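4 Mar 2022
Sim bench, gripper comparison, continued from the last entry

Carrying on with the two finger sets. Shigeru Koyama merged the new contact settings last night, so everything from before that is on the old friction values and shouldn't be mixed with today's numbers. I moved the old logs into their own folder and left a note in it.

Set A is the Salminen parallel jaw with the flat pads. Set B is the Lasgate two-finger with the softer tips. Same controller for both (Trelmont, default gains), same pick pose, same box. The box model is the one from December with the mass corrected.

Ran 50 picks each, 100 total, seeds saved. A pick counts if the box is still between the fingers after the lift and a 5 second hold. I don't count it if it ends up hanging from one corner, even if it technically stays up. We argued over that in December and I still think it's the right call.

Set A closes quickly and the box stays square to the pads when the approach is straight. When the wrist comes in rolled, one pad touches first and the box turns before the other pad gets there. Slowing the close helps some. Set B is more forgiving on the rolled approach but creeps during the hold. I plotted the slip for the worst seeds and it is a steady slide, no sudden jump, so I suspect the contact solver more than the tips. Need to rerun those with a smaller time step before I say anything bad about Set B.

Grip force: started at 62 percent of max for both. Tried lower on Set A and lost too many on the lift. Higher made the box jitter in the fingers, which I've seen before with this solver. Leaving it at 62 for now.

Controller: the arm overshoots a little at the top of the lift. It shows in the joint plots on every run, with both sets, so it isn't a gripper thing. Dropped the acceleration limit and it mostly went away. Did not touch the gains. If somebody wants to retune, please branch first, the comparison depends on these staying put.

Cameras: this took most of the afternoon. The wrist view is mounted so the fingers come up from the bottom edge, and once the hand is rolled you get very little to tell you where you are in the room. The wider view has the same trouble with tilt but at least shows both arms. I want to log both for every run from here on, even though it fills the disk faster. The Stitia viewer drops to a crawl with two streams open, so record first and look later.

Wrist view, then the wide one with the box in the left gripper: 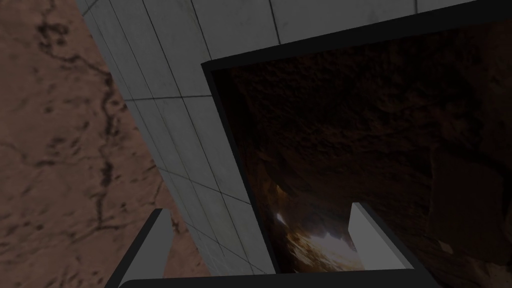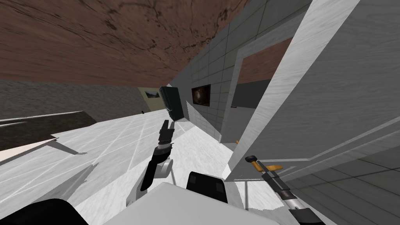

One more thing on the cameras. The horizon correction in the viewer is only cosmetic and does not get written to the log. I lost an hour to that, comparing a corrected view with raw frames and thinking the extrinsics were off. They are fine. Checked them against the calibration board in the empty test world and the error is under a pixel.

Also found that the finger opening is reported in meters for Set A and as a fraction of full stroke for Set B. The plotting script treated both as meters. Fixed in the script, not in the driver. Old Set B opening plots are wrong, the pick counts are not affected.

To do:
Rerun the worst Set B seeds at half the time step.
Rolled approach for Set A with the slow close, full 50.
Ask Shigeru whether the pad friction is per finger or shared.
Clear space on the log drive before starting the two-camera runs.
Add the stroke units to the readme.

Left the Set A batch running when I went home. Output goes to the shared folder under today's date, don't restart the machine.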